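We use cookies to remember your preferences and count visits. By staying on this page you agree to this. Accept | Settings

Sorting Day at Kerden

Every January, once the holiday orders are out the door, we give the long room at Kerden a good going-over. It's the part of the year I secretly look forward to (well, not so secretly, since I go on about it to everyone who stops by). More than 1,225 small parts came back to us from the Brunden store, all in one great jumble, and they had to be sorted, wiped off and put away before spring. I brought a big thermos and settled in for the day.

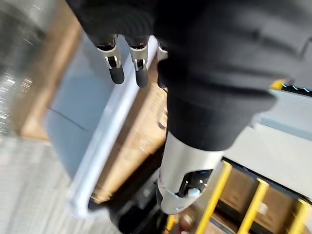 Trays are what make a job like this bearable, I've decided. We used to do everything in cardboard boxes, and the bottoms would go soft by the second winter. Pale blue plastic with a nice raised rim is so much kinder to work with. Things don't roll off onto the floor, and you can see a stray washer against that color from clear across the room! We bought 12 of them from Follimik a while back and I only wish we'd gotten more.

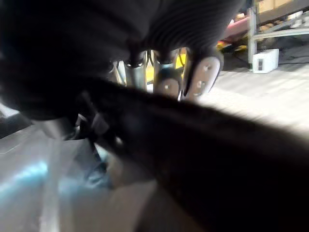

Dark ribbed cloth is another thing I have a soft spot for, even if it does hold on to every speck of lint. We keep a few lengths of it from the old Nakajima stock, and I never can bring myself to throw out the worn ones. A good shake outdoors, a pass with the sticky roller, and back on the shelf they go. By four in the afternoon we had two shelves left to do, and the thermos was empty, so those are waiting for next time.

Sign up for our newsletter and get new galleries by email. Unsubscribe anytime.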